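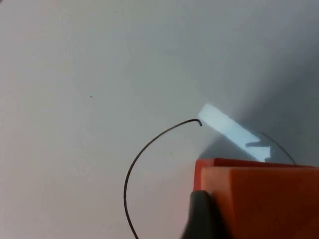 Capucine Bodin says if a wire won't hold its curve on a flat surface it won't hold it in the air either, so lay it down and look before you hang anything off it. She wrote that under my last entry and I've been muttering it all day.

December 15, 2018

Quick one, bread in the oven, 8 minutes on the clock.

So, wire. Cleared everything off the pale top and wiped it over twice and there's still a speck on it, one tiny dark speck, which I can now see from the doorway. Left it. Worked on the thin dark stuff from Bayram, the wire I said I'd never buy again. Bought it again. It's no thicker than a pencil line and it kinks if you so much as look at it crossly, but the thick one makes everything look like a coat hanger and I can't get a small crook in it without the big pliers.

Big sweep first, then the hook. Last time I did the hook first and spent the evening chasing it round the table. Capucine does hers hook first, says the end tells you where the rest wants to go. Fine for her.

Tried the sweep round the stockpot. Too tight. Round the biscuit tin, better. Then just did it with my thumbs, slowly, and that was best of all, annoyingly, after getting the stockpot out and having to put it back behind the colander and all the lids falling down.

Got a big open C lying there with a little shepherd's crook at the top end, tip turned down. I like it. I like the gap in it. Was going to close it up into a proper ring and then didnt want to.

Bread out. Bit dark underneath. Fine.

Where was I. The mobile. It's for the stairwell at Zatville, the long drop by the window where the cold comes down. Had a drawing for it in February, a good one I thought, all rings inside rings, and now I look at it and it's a lampshade. The new idea is open curves only, each hung by its crook from the one above, so they swing past each other and don't clank. Do curves clank? Thin ones tick. I don't mind a tick.

Trouble is balance. A ring hangs straight whatever you do. An open C hangs wherever it likes, all the weight's out on the belly of it and it tips over and sulks. I could put a bead on the lower end. Don't want beads. I could lengthen the bottom tail and let that do the work, which means more wire than I'd reckoned on, and I've already had words with myself about the spend. 2 reels so far. Order number for the second one is 1344, writing it here as I will lose the email, I always lose the email.

Hirden do a softer wire that comes in a flat coil, so it isn't fighting you with its own curl from the off. Must ring them. Must also ring the dentist.

Light went strange after lunch. One bright strip lying slantwise across the top and the rest of it going blue-grey, and the wire looked completely black against it, like a pen line. Bent two more just to see the shadows. That's what I want on the stairs really, the shadows on the wall, never mind the metal. White wall opposite, low sun in the morning. Would need to know where the sun gets to at this time of year on that side. Should've gone and looked in the morning. Will go and look.

Note for me. Nip the tip BEFORE turning the crook. If you trim afterwards the cutters drag it open and you're back to the start with a shorter peice. Did this three times running today, swore at the third, then had tea.

Another note. Round-nose pliers, the ones with tape on, not the new ones. New ones leave teeth marks. I've filed the teeth down a bit but you can still feel it with a fingernail.

Looked at the Flunico catalogue over tea. They've got a jig, pegs in a board, and you wind the wire round the pegs and every curve comes out the same. Tempting for a minute. But I don't want them all the same, the whole point of the thing is that they're cousins. And it's another object to store. Turned the corner of the page down anyway.

Wrote back to Capucine. Told her yes, laid it flat, yes she was right, the second one rocked when I put it down and I'd never have noticed holding it. One side was a hair high. Pressed it flat under the big dictionary and it's there still. Hers are all much cleaner than mine, she has those patient hands. Asked her whether she'd solder the crooks shut or leave them loose. I'd leave them. If they're loose I can take the lot down and dust it, and I can swap one out when I go off it, which I will.

She'll say solder.

Post came. Gas, a card from next door, and a letter from the library with reference 3160 on it which I'm to quote if I want to argue about the book. I do want to argue about the book. I took it back.

Need fishing line for the top hang, clear. Need a proper hook for the ceiling. Need the tall ladder back. Tea towels in the wash — did them, forgot to hang them, have to do them again.

Put the curve away on the nail inside the cupboard door so it can't get sat on. It hangs there by its crook and it's tipped forward exactly like I said it would. Longer tail, then. Will cut one tomorrow, before breakfast if I'm up.

Bread was all right with butter.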